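Carnholm Flat Notes
@carnholmflat
Household measurements, mostly furniture.

Thread: folding tables on an uneven floor, and how to lay them.

We eat at two square folding tables, bought as a pair from Coşkun in August. The product name is Corkine. They are stored folded and put up for meals. I have had several messages about whether they are any good. Findings follow.

Dimensions first. 966 mm corner to corner, measured with a steel tape. The second table is the same to within what I can read on the tape. The shop ticket gave the side length only, and that is the less useful figure if you want to know whether a table will turn in a hallway.

The top is faux marble, high gloss, pink and orange veins on a pale ground, with a thin red-orange edge. I did not choose it for the pattern. The choice at Coşkun was this or a plain dark brown, and the brown was out of stock.

A glossy top has one practical advantage: it wipes clean with a damp cloth and washing-up liquid. It has one disadvantage: smooth-bottomed bowls slide on it if the table is out of level. Most of this thread is about the second point.

Before laying anything I put one bowl near the middle and leave it alone for a minute. If it stays where it is, the table is near enough level for soup. If it creeps, a foot needs attention.

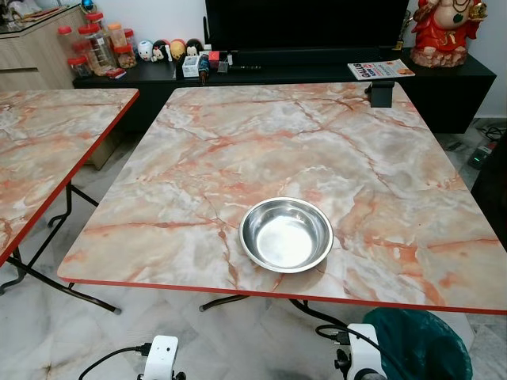 One bowl out, second table to the left. Snack jars still on the cabinet.

Use a round bowl for this. A plate has too much contact area and will sit still on a slope that would move a bowl. I tried it with a glass as well and learned nothing, apart from the fact that the glass had a chipped foot.

A spirit level is more precise, but mine is longer than is convenient on a small table, and it reads one direction at a time. You end up turning it round and writing things down. The bowl gives you the direction of the fall at once.

Worst case so far: 3 mm of packing needed under one foot. That was with the table pushed up towards the window. Moved half a turn, same spot, it needed none. Always try rotating the table before you start folding up cardboard.

Position matters more than the table does. Both of ours rock in the same places and stand firm in the same places. I swapped them over twice to be sure.

I have since marked the good positions with a pencil dot at each foot. It can be rubbed off with a finger, so the dots need redoing after every proper floor wash. Masking tape lasts longer but leaves a line of fluff.

Load. I filled the larger steel bowl with water to a sensible serving height and weighed it on the kitchen scales: 1633 g including the bowl. Set down at a corner, this did not lift the opposite foot. Leaning on the same corner with an elbow did.

So the rule in our house is no elbows on the corners, and the heavy dish goes in the middle. This also happens to be where everybody can reach it.

Next, laying. I keep a fixed order, left to right, because I put things out before I know who is sitting where: cup, larger bowl, smaller bowl, spoon, fork. Everything goes along the near side of the table so the far side stays free for shared dishes.
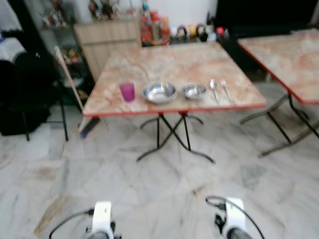

One set in order: cup, large bowl, small bowl, spoon, fork. Back half kept clear.

Notes on that order. It is not a correct place setting by any book. The cup goes at the far left because I pour with my right hand from the kitchen side and do not want to reach across a full bowl.

The cutlery lies with the handles towards the near edge. It can be picked up without touching the working end, and the handles line up easily by eye.

Bowls are plain stainless, rolled rims, two sizes. The rolled rim is worth having: you can lift a full one by the rim without it cutting into your fingers. It does hold water after washing, so stand them upside down on a cloth and then tap them once on the heel of your hand.

Steel bowls conduct. Anything straight off the hob makes them unpleasant to hold within seconds. For that reason the smaller bowl is for rice and the larger for soup, which stays on the table and is eaten with a spoon. Nobody in this flat drinks from the bowl more than once.

The plastic cup is for cold drinks only. I would not put tea in it.

For 8 people I push the two tables together. The edges meet cleanly, but any difference in height becomes a step, and a step is where cups go over. Level the first table, then adjust the second to match it. Doing both separately and then joining them wastes ten minutes.

A tablecloth across the join hides the step and does not remove it. I would sooner see it.

Folding and storage. Wipe the underside occasionally. Crumbs get into the leg joints and the fold becomes stiff, and people then blame the hinge. A dry paintbrush is the right tool. I have not oiled anything so far and do not intend to until something squeaks.

Check the rubber foot caps each time the table comes out. A cap that has worked loose raises or lowers that leg by more than the floor does, and I once spent most of an evening packing the wrong foot because of it.

If you replace a cap, replace the whole set on that table. New ones are thicker than worn ones. This should be obvious and was not obvious to me at the time.

Now the floor, which is the real source of the trouble. Irregular pieces, straight sides, no two the same shape, fitted together like crazy paving. Pale, mostly white and light grey. It is pleasant underfoot and a poor reference surface.

With regular tiles you can at least predict where the joints are and keep the feet off them. With these the joints run at every angle, so each foot has to be placed individually. A foot that straddles a joint may be bearing on one side only.

To check, slide a piece of thin card under the foot from each side in turn. If it goes in from one side and stops from the other, move the table a finger's width and try again. It takes less time to do than to read.

Sweep before placing the feet. A single grain of uncooked rice under a cap is enough to start a rock, and on a floor this pale you will not find it by looking. Use a soft broom, then the flat of your hand.

For washing we use Asance floor soap, diluted more than the bottle says. At full strength it left a film that I could feel through socks. No vinegar and no lemon on a floor of this sort, whatever the bottle of cleaner in the cupboard claims for itself.

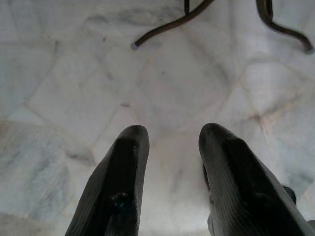

One reply asks why I don't lay a rug and put the tables on that. I tried the same thing at my mother's, the reply goes on, and the wobble stopped completely.

Fair suggestion. I did try it. A thin rug follows the floor and changes nothing. A thick one stops the rock but lets the feet sink unevenly once the table is loaded, so the bowl test passes with an empty table and fails halfway through dinner.

It may work with a dense, short-pile rug and a light meal. I have only the two rugs to judge from. There is also the matter of lentils, which do not come out of pile.

Second question from the replies: do the tables mark the floor? Not with the caps on. With a cap missing, I expect the bare leg would, and I am not going to test it.

Third: would I buy the same again? Yes, though I would ask Coşkun to put them up in the shop, on their own floor, and bring a bowl.

Still to do: weigh the tables folded, and find a cup that stacks with the others. I'll add the weights below when the bathroom scales have a new battery.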